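Robot Manipulation Lab
Handout 3: Comparing Grippers on Mixed Objects
Revised 7/30/21

Purpose

In Handout 2 you tuned the arm controller with no load. This session keeps the controller fixed and changes the gripper. You will run the same picking task with two end effectors, the Nivus parallel jaw and the Yimer suction cup, and report where each one fails. The arm, the bin and the camera mount stay as they are between runs. If any of them is moved, discard the set and start over.

Background

A parallel jaw needs two opposing surfaces it can reach. A suction cup needs one patch smooth enough to seal against. Most household objects offer one or the other, and a cluttered bin takes some of those options away. A ball against the wall of a bin has no free side for the second finger. A ball with spikes has no patch for the cup. Plush defeats suction in most cases, but a jaw can pinch a fold almost anywhere on it.

Shiny and clear surfaces are a separate problem. They affect the depth estimate before the gripper is involved at all, so log them as perception failures and leave them out of the gripper score.
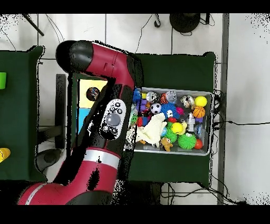
Figure 1. Arm beside the bin of mixed toys. Note the silver and clear balls near the spiky blue one.

Procedure

1. Load the Pustumska profile on the controller. Check that the speed limit reads 20 percent.
2. Home the arm. Keep hands clear of the joints while it moves.
3. Run 200 pick attempts with the jaw. Return each object to the bin by hand after a successful pick.
4. Stir the bin after each return. Do not arrange objects to help the gripper.
5. Swap to the suction cup, repeat the tool calibration, and run the same number of attempts.

The calibration in step 5 is often skipped. The two tools differ in length, and with the old offset the cup will press into the bin floor.

Scoring

A pick counts if the object clears the rim and stays held until release. Two objects lifted together count as a failure – write "double" in the notes column. For each failure, record one cause: perception, approach, contact or slip.

The Clitora log from last September is on the course drive. It holds 414 attempts with the jaw only, and roughly half of its failures are marked "contact" with no further detail. Be more specific than that.

Hand in

One table per gripper, one plot of failures by cause, and a paragraph on which object types you would assign to each tool. Attach the raw logs.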